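Section 4: Loading the washing machine

This section applies to the front-loading machines installed in the ground-floor and second-floor laundry rooms at Ondport. It should be read together with Section 3 (Water supply and levelling) and Section 5 (Programmes). Residents who have not used a front-loading machine before are asked to read the whole of this section before their first wash.

4.1 Before opening the door

1. Check that the display shows no programme in progress. If the previous user's programme is still running, wait until it has ended.
2. Check that the tap behind the machine is open. The handle should lie in line with the pipe.
3. Wait for the click of the door lock. The lock may take up to 2 minutes to release after the end of a programme.
4. Pull the door towards you and swing it fully to the left.

CAUTION: Do not force the door. If it remains locked for longer than the time stated, switch the machine off at the wall, wait, and try again. If it still does not open, report the fault as described in 4.6.

4.2 Inspecting the drum and the door seal

1. With the door fully open, look inside the drum and turn it once by hand. Small articles such as socks are easily missed behind the lifter paddles.
2. Run a finger around the inside of the rubber seal, paying attention to the lowest part of the fold. Remove coins, hair grips, tissue and grit.
3. Wipe the glass of the door, inside and out, with a soft cloth. Lint left on the glass can be trapped against the seal when the door is closed.
4. Look at the hinge on the left of the opening. The screws should be flush. Do not tighten a loose screw yourself; report it.

NOTE: The warning label to the right of the opening must not be removed or covered. The same applies to the blue-and-white energy label low on the machine.

Door and drum of the machine

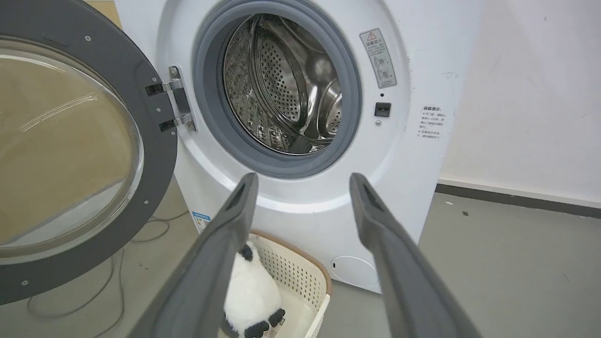
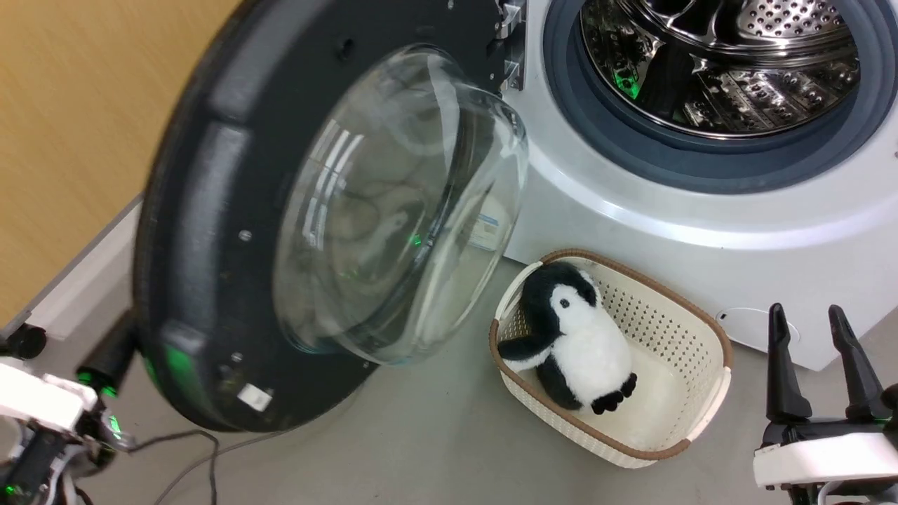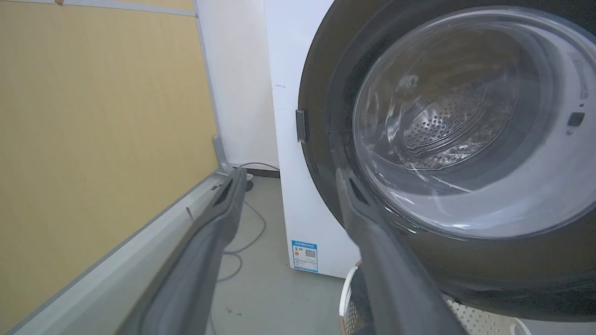 4.3 Sorting and preparing the load

1. Sort by colour and by the temperature given on the care label. Where two articles differ, use the lower temperature for both.
2. Empty all pockets. Close zips and hooks, and turn printed garments inside out.
3. Place small or delicate articles in a mesh bag. Bags may be borrowed from the shelf in the second-floor room and should be returned dry.
4. Bring the load to the machine in a basket and set the basket on the floor below the opening. Articles dropped during loading will then fall into the basket and stay clean.

Soft toys

Soft toys may be washed in these machines provided that the sewn-in label permits it. Toys containing batteries, sound units or loose beads must not be washed. Check the seams first, and mend any that have opened. Place the toy in a mesh bag or a tied pillowcase, select the delicate programme at 30 degrees and choose the lowest spin speed. A single large toy should be washed with two or three towels, which help the drum to balance. Allow the toy to dry completely in the open air before it is given back to a child. The stuffing may still be damp when the outside feels dry.

4.4 Loading the drum

1. Shake out each article and place it in the drum singly. Large and small articles should be mixed.
2. Fill the drum loosely. For cottons, a hand's width should remain between the top of the load and the top of the drum. For delicates, fill the drum no more than half full.
3. Check that nothing is lying across the rubber seal.
4. Close the door and press until it clicks.

CAUTION: Do not lean on the open door or hang wet washing from it. The hinge carries the weight of the door only, and a strained hinge will cause the seal to leak.

CAUTION: Keep small children and pets away from the machine while the door is open. Check the drum again before closing it if the machine has been left unattended, even briefly.

4.5 After the wash

1. Remove the load promptly. Washing left in the drum after the end of the residents' booking may be placed in a basket by the next user.
2. Dry the seal with a cloth, opening out the fold.
3. Leave the door ajar so that the drum can air. It should stand slightly open and should not project into the walkway.
4. Close the tap if no further washes are booked that day.

The drain filter is behind the round white cover at the lower right of the front. It is cleaned every January and July by the building service and must not be opened by residents. A considerable quantity of water may run out when the cover is released. If an article of value is thought to have passed into the filter, stop using the machine and follow 4.6.

4.6 Reporting a fault

Faults should be entered in the Munshi maintenance book, which hangs inside the door of each laundry room, or reported by internal telephone on extension 529. Please give the floor, the position of the machine in the row, the programme in use and any code shown on the display.

The following should be reported on the day they are noticed:

Water on the floor in front of or beneath the machine
A seal that is torn or has come away from the opening
A door that drops when opened, or that must be lifted to close
A grinding or knocking noise with the drum empty
A burning smell (switch off at the wall first)

Repairs are carried out by Dasum under the present service agreement. Residents must not arrange their own repairs. Questions about bookings should be addressed to Tahsin Thambiah at the residents' office, and questions about charges for damage to Debashish Mondal. The office is open from 9 am to 4 pm.

Section 5 sets out the programmes and the amount of detergent to be used with each.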